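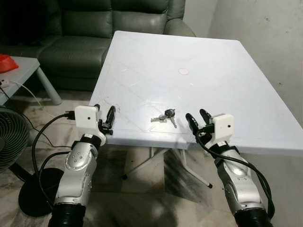 ポストプロダクション会社のLundellは2024年6月18日、長編映画「Borkeo」のHDR版グレーディングを完了したと発表した。作業は2月に始まり、劇場公開版の仕上げを終えたあと、同じ素材から配信用のパスを新たに作成した。全1744カットのうち375カットは夜間の室内場面で、暗部の階調をどこまで残すかが主な調整点になった。白い天板に置かれた鍵束のように、明るい面の上に小さな金属がある画では、銀色の鍵の反射だけが目立たないよう、ハイライトを個別に抑えたという。
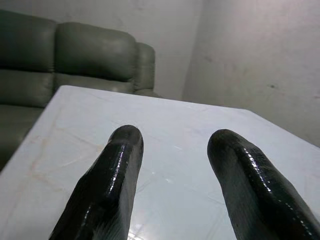 ピーク輝度は一部の屋外場面を除いて300ニトまでとした。同社は、劇場版の印象から離れないことを優先したと説明している。フレームレートは劇場版と同じ毎秒24コマで、粒状感の処理も共通の設定を使った。

音響の最終ミックスはSzilágyiスタジオが担当し、現在は字幕の確認が進んでいる。配給元のPrullellによると、HDR版の配信開始日は未定で、劇場版の上映終了後に改めて告知する。パッケージ版にも同じマスターを使用する予定。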